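Warby Sorting Bench: set-up guide for club members
Section 4. Two-arm sort, first run

Read section 3 first if the arms haven't been homed this term. Needs 2 people, one on the keyboard, one on the stop button. No swapping halfway.

4.1 Laying out

1. Wipe the tabletop. White bench, shows everything, camera sees crumbs as objects.
2. Bins in a row. Cream one left, small ribbed yellow one in the middle, deeper yellow one right. Don't swap the yellows.
3. Cartons upright in the middle bin. Lean is OK, flat is not.
4. Check the cable loops on both grippers hang free. Not hooked over a bin rim!

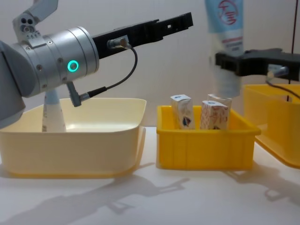 5. Power up left arm, then right. Wait for both to settle before touching the keyboard.
6. Load the Meromora profile. Not the old Grindora one, that was for the competition bench and the heights are wrong.

CAUTION: hands out of the bins once the profile is loaded. Arms can move on load.

4.2 Setting the grip

1. Grip force to 100. It is a percentage of the club limit, not of what the motors can do.
2. Jog the right gripper down over a carton, slowly. Stop when the fingers are level with the print.
3. Close. If the carton buckles drop the force and try agian.
4. Save as a new file, your initials first. Never overwrite the master.
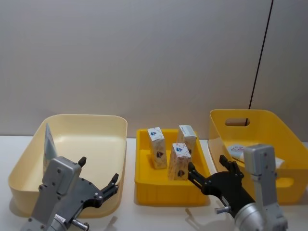

Dankwa group wrote in to say step 3 should come before step 1, as they had set the force blind and squashed two cartons on a Thursday evening. Fair enough, will reorder in the next version. For now start low if you are unsure.

4.3 Dry run

1. Speed to slow. Leave it there.
2. Type run and call out "moving" before pressing enter.
3. Right arm goes first, left arm holds over the cream bin.
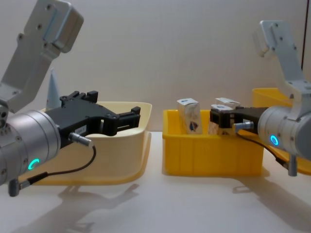

Most first-run faults are timing ones. Both arms want the middle bin and the script only lets one in. While the right gripper is in the yellow bin and closed on the front carton, the left should be waiting over the cream bin with its fingers open. If the left starts to creep across, hit stop and check the hold line in the script is not commented out.

NOTE: error 811 means the hold line is missing. Clear it, fix script, reload profile. Do not just press enter again.

4.4 Moving a carton across

1. Lift straight up till the carton is clear of the rim.
2. Traverse right. Keep it above the basket walls the whole way.
3. Lower in, open, back out the way you came. 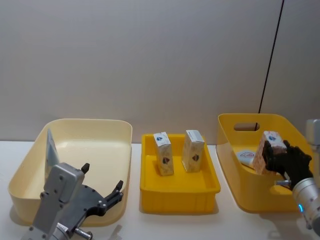 4. Repeat for the rest of the cartons. Re-jog if one has shifted, the script doesnt look for it.
5. When it all behaves, put speed up to 100 and run again, same person on stop.

4.5 Packing up

1. Park both arms. Power off right, then left.
2. Cartons back in the cupboard, bins stacked.
3. Write the run in the log book, faults as well.

Section 5 is the left arm sort. Get 4.4 working first.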